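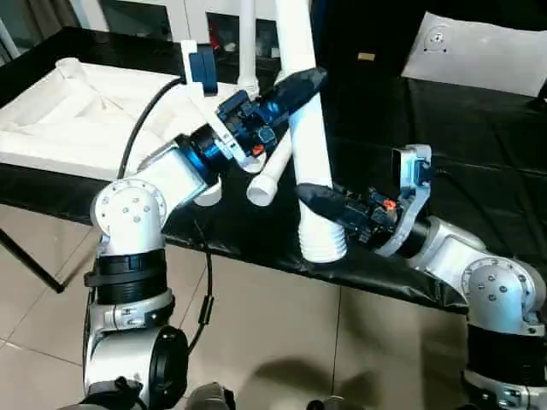

*Tall white pipe standing up from its ribbed section, black sheeting over the table.*

**Fluvard plastic seat kit, white. Bought new, full price. 10 Jun 2025**

The Fluvard is a flat-packed seat base made by Plemus. You can use it as a plain stool, or you can buy the back separately and make a chair of it. Everything in the box I bought is white plastic, and it goes together by pushing pipe into collars. There are no screws in the main structure and no glue. I have had it since March and have taken it apart and rebuilt it several times, mainly because I wanted it in the laundry room some weeks and on the porch in others.

I bought it from Mohammadi, a housewares store near me that also ships. The other one I considered was the Florine, which is a similar size and comes with wooden legs. More on that further down.

**What you get**

The box is flat and lighter than it looks. The parts come in clear bags marked with letters, and the letters match the instruction sheet except for the cross brace, which is marked G on the bag and H on the sheet. It is the only X-shaped part, so it caused no trouble.

The seat measures 400 mm by 400 mm. I checked with a tape and it was true to within the thickness of the line. The sheet gives a load limit of 305 pounds. I am well under that and have no way of testing it.

The plastic has a slight shine. Edges on the seat frame are clean. The edges on the side panels had a little extra plastic left along the seam, and I took it off with a kitchen knife.

**Putting it together**

The sheet says 20 minutes. My first build took most of an hour, and the later ones came in close to what the sheet says. The slow part the first time was the collars. They are ribbed on the outside and they grip hard, so a leg that has gone in crooked is a job to get back out. Start each leg straight, press down until it stops, then turn it a quarter turn until you feel it seat.

Cover the table first. White plastic picks up every mark, and it also slides on a bare tabletop when you lean on it. A trash bag cut open works, and so does an old cloth. I have used both and prefer the cloth, which lets the frame sit still. On plastic sheeting the frame skates a bit if you push from the side.

Clear more space than you think you need. The long pipes stand up well above the table while you are fitting them, and mine hit a hanging lamp.
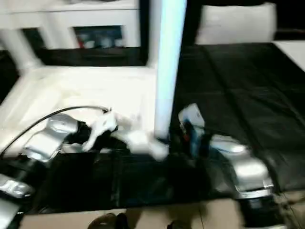 *White pole in the middle, white tabletop to the left of it, shelving unit behind.*

The instruction sheet is drawings only. They are large and mostly good. Two things are not clear from them. The first is which way the foot brackets face. They are flat pieces with a curved fin, and the drawing shows them from an angle where the fin is hidden. I put mine on backward and only found out when the seat rocked. The fin goes to the outside. The second is when to hang the side panels. The sheet has you do it near the end, with the legs already on, and that means reaching around everything. It is easier to fit the panels to the seat frame first, while it is lying flat.

You will want the brace in before any of the legs. Once the corners are loaded there is very little flex left in the frame, and the ends of the brace have to be bent in slightly to reach their sockets.

I did the whole build upside down and would suggest the same. The seat frame is wide enough to be steady that way, and you can press straight down on each leg with your weight over it. Turn it over only when the last foot is on.
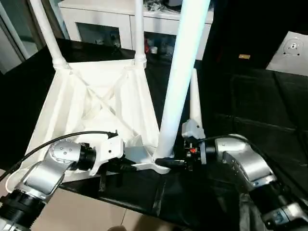
Check the collars before you do. Any leg that is short of its stop will show a sliver of unribbed pipe at the joint, and it will work loose within a day or so of use. I had this on one corner after the second rebuild. Pushing it home fixed it and it has not come back.

**In use**

It is a firm seat. There is a small amount of give when you first sit, then nothing. It does not creak. On tile it stays where you put it, and on the porch boards it will shift if you drag your feet around. The height suits me for folding clothes and pulling on boots. I would not want to sit at a desk on it for an afternoon without a cushion.

The side panels hang down and slope, and they hide the brace. That looks tidier from across the room but it makes a place for lint to collect. Wiping them down with dish soap and warm water works fine. I tried a bathroom cleaner on the underside and it left the surface dull, so I stopped.

After a few weeks outdoors in the shade there was no yellowing that I could see. I can't speak for full sun.

**Taking it apart**

This is the weak point. Plemus sells it as something you can store flat, and you can, but the collars that hold so well do not want to let go. Twisting back a quarter turn releases the catch, and after that it is plain pulling. A rubber jar gripper helps a lot. Someone with sore hands should leave it built.

**Against the Florine**

The Florine is the better-looking seat and is quieter to set down on a hard floor. It is also heavier, it needs a hex key, and the wood has to be kept dry. For a bedroom I would buy that one. For a laundry room, a porch or a shower area, I would buy the Fluvard again.

**Good**

- Steady, no creaking
- No tools needed
- Easy to wipe clean
- Seat is the size it says

**Not so good**

- Bag letter doesn't match the sheet for the brace
- Foot bracket drawing hides the fin
- Collars are very tight when you want the legs out
- Panels collect lint

Four stars out of five. I emailed Plemus about the G and H mix-up and they said the sheet is being reprinted -- if yours already matches, you have the newer one.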